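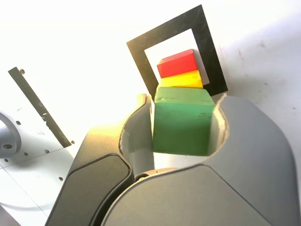

Should painted wooden blocks be sanded before you use them for stacking games?

A light pass on the top and bottom faces is plenty, and if the paint is thin and even you can skip it.

From: Ghazala Satti
To: Flikeck wooden toys and table games list
Subject: Re: Primik with old blocks, and do scuffs matter?

Hi Junaid and everybody,

I was so happy to see this come up, because I've been playing Primik with kids and grown-ups all winter and I have opinions! Junaid wrote:

> We found a bag of painted blocks at a rummage sale and want to
> use them for Primik instead of buying the Gotura set. They are
> all solid wood but the paint is pretty beat up, and some of the
> faces have drips. Two things I'd love to know before I spend a
> weekend on them:
>
> 1. Do I need to strip and repaint, or can I play with them as is?
> 2. The rules I have say green, yellow, red from the bottom up.
> Does the order matter, or is that just how the Ansari sheet
> draws it?
>
> Also, how big should the square be? Ours is drawn on the back of
> a placemat and my daughter says it's too easy.
>
> Junaid Dhanial

Play with them as is! Please don't strip them. A green block with dark little marks all over its front face sits under a yellow one every bit as well as a fresh one does, and I think the worn ones are nicer to look at anyway. What you want to fix is the drips. Run your finger over the top and bottom of each block, and if you feel a bump, that's the spot to sand. Start with 60 grit only if the drip is really thick (it scratches like mad), then finish with 300 and wipe the dust off with a dry cloth. Leave the sides alone.

Lay the sandpaper flat on a table and move the block, by the way. When I was starting out I held the block still and rubbed the paper over it, and I rounded the edges so badly that I ended up with a set of tiny pillows. They make good doorstops for a dollhouse.

On the order: green at the bottom, yellow in the middle, red on top is how we always build it too. The rules don't care, as far as I can tell, but it gives everyone the same thing to aim for and you can see from across the room who has it right. If your yellow pieces are a little flatter than the others, put them in the middle and enjoy it. Once a group gets comfortable I let them call their own order out loud before they start, which leads to a lot of arguing and I love it.

Now the square. I like a black one on a white table best, since the color of the blocks really jumps out. The paper sheet from the old Ansari rules is fine. Tape works well too, but press the corners down hard or they lift.

What I'd suggest for your daughter is changing the start. Don't line the blocks up in a neat row beside the square. Spread them out, so the red is off to one side, the yellow is closer to you, and the green is way over past the square, and turn one of them a little so it isn't straight with the others. Suddenly you have to think about which one to go for first, and reaching over one to get another is where the bumps happen. 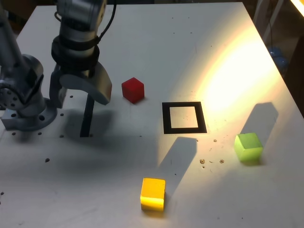 Making it harder

Once the spread-out start feels easy, try any of these. They're in the order I'd use them with a new group.

Put a time limit on it. We use 5 turns of the little sand timer for a whole round, passing it back and forth. Nervous players get a free turn.

Move the light. I mean it! Pull a bright lamp over to one side of the table so half of it is glaring and the other half is dim. Lime green is surprisingly hard to judge in strong light, and you'll hear people complain about it right away.

Build outside the square and slide the whole tower in. Hold it low, by the bottom block, and go slowly. This is my favorite by a mile, and it's where your sanding pays off, because a block with a drip on the bottom will rock the minute it moves.

Play with the full Gotura box. There are 27 blocks in mine and I've never seen anyone get them all up in one tower, though my nephew claims he did it at breakfast with no witnesses.

One more thing on the paint. If you do end up with bare patches and they bother you, touch up the sides only and let them dry overnight. Fresh paint on a top face can stay tacky for ages and then two blocks stick together, which feels like cheating.

Junaid, would you write back and tell us how the rummage sale bag works out? And if there are any odd shapes in there, I want to hear about those too. I have a half-arch I still haven't found a use for.

Happy stacking,
Ghazala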